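Kandeck Opens Orders for Geddes Wrist Camera Kit

Kit adds a close view of the gripper to arms already in service; first units ship in July

Kandeck today opened orders for Geddes, a wrist camera kit for robot arms used in linen handling, light assembly and research. The kit is priced at $557 and includes the camera, a clamp mount, a cable set and a license for the Rillex recording software. Shipping begins in July.

Geddes is made for owners who already have an arm and a gripper and want to see what is happening at the fingers. The camera clamps on behind the gripper housing and moves with it, so the fingers stay in the same part of the picture wherever the arm goes. An overhead camera can stay in place and run alongside it.

"Most of the people who call us have a camera on the ceiling or on a stand, and it works until the arm reaches over the thing it is picking up," said Renata Ulloa, product manager at Kandeck. "Then the arm is in the way and you can't tell a good grasp from a bad one. They asked for a small camera at the wrist that they could fit themselves in an afternoon."

The camera weighs 49 grams and draws its power through the same cable that carries the video. The mount is held by four screws and fits round or flat-sided wrists. A hex key is included. No drilling is needed, and the mount can be taken off and moved to another arm without recalibrating the arm itself. The camera position does have to be set again in Rillex after a move, and the software has a guided routine for doing so.

Cloth was the main test material during development. Towels and sheets change shape every time they are touched, and operators who handle them wanted to see the folds from close in as the fingers came down.
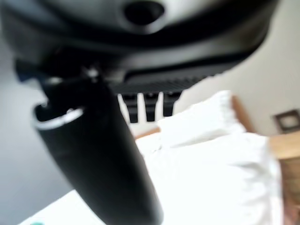 View from the wrist: gripper finger in front of a crumpled white cloth.

The lens is fixed focus. Kandeck chose it to keep the camera small and to avoid moving parts near the wrist. Buyers who need sharp detail right at the fingertip should order the close-focus lens, sold separately for $40. It takes the place of the standard lens and gives up some detail in the background. Lenses can be changed with the camera on the arm.

Broton, a contract laundry that folds towels and bed linen for hotels, used Geddes on its folding line ahead of the launch. Its operators kept the overhead camera they already had and added the wrist view on a second screen.

"We fitted the first one on a Thursday and ran it on the next shift," said Josphat Athumani, who manages the line at Broton. "I wanted my operators to be able to look at a missed pick and say why it missed. With the old camera we were guessing. The cable took us longer than the mount did — we routed it twice before we were happy with the slack at the elbow."

Kandeck changed the cable set after the Broton trial. The production kit has a longer main cable and extra clips for the elbow and shoulder, and the printed guide now has a page on how much slack to leave at each joint.

Rillex runs on Windows and Linux. It records the wrist view with the arm's joint positions and the gripper opening, all on one clock, and saves each pick as a separate file. Recordings stay on the customer's own computer unless the customer moves them. An operator can mark a pick as good or failed while the arm is running or go back and mark it later. Files can be exported as standard video with a spreadsheet of positions, or in a format meant for training grasping software.

The license in the kit covers one arm and does not expire. Updates are free for the first year and cost $149 per year after that. Customers who stop paying for updates keep the version they have.

Geddes does not control the arm and is not a safety device. It should not be used in place of guarding, light curtains or an emergency stop. The camera is not sealed against water and is not suited to washdown areas. Kandeck says a sealed housing is in design but has not set a date or a price for it.

Orders can be placed through the Kandeck website or through the company's dealers. A list of wrists that fit the standard mount is posted on the product page, along with drawings for customers who want to make their own adapter. Each kit has a one-year warranty on parts.

About Kandeck

Kandeck designs and sells cameras, mounts and recording software for robot arms. The company supplies laundries, small manufacturers and university labs.

Review units and the printed setup guide are available to trade press on request from the Kandeck press office.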